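Noko Four-Drawer Parts Cabinet, White/Beige

Home > Workshop Storage > Benchtop Cabinets

The Noko is a benchtop cabinet for switchgear, push-buttons, lamp holders, terminal blocks and the other small control parts that otherwise end up in a coffee tin. It has a white shell with rounded edges and four beige drawers stacked one above the other. It stands on the bench as supplied and needs no fixing.

Drawers
All four drawers are the same size and can be swapped between positions. Each one pulls right out, so you can carry it to the job and put it back afterwards. A stop at the rear keeps a drawer from coming out by accident; lift the front slightly to clear it. Maximum load is 2 kg per drawer.

Labels
Supplied with a sheet of 47 adhesive labels, a mix of printed and blank. The printed ones cover common pilot device colours and contact types. Blank labels take pencil or permanent marker. Refill sheets are sold under Ident labels in the Accessories section.

Use with panel components
Drawer depth suits most short-bodied push-buttons stored on their sides. Buttons with long contact blocks should have the block taken off first and kept in the drawer below. We suggest sorting by cap colour, with reds in their own drawer.

Care
Wipe down with a damp cloth and mild detergent. Do not use acetone or brake cleaner on the shell, as both will dull the finish. Keep out of direct sun.

Ordering
In stock at Nerthorpe and Tomoana. Orders placed before 2 pm leave the same day. Trade customers buying for several benches can ask Clem Baxter at the Nerthorpe counter for a quote. Cartons are not split for trade pricing.

Spare drawers are available singly in beige only. The grey drawers from the older Noko cabinet are 70 mm high and will not fit this model. 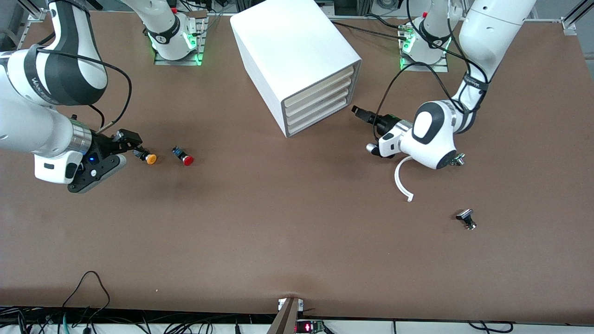 Returns are accepted unused and in the original carton. Spare drawers and opened label sheets can't be returned unless faulty.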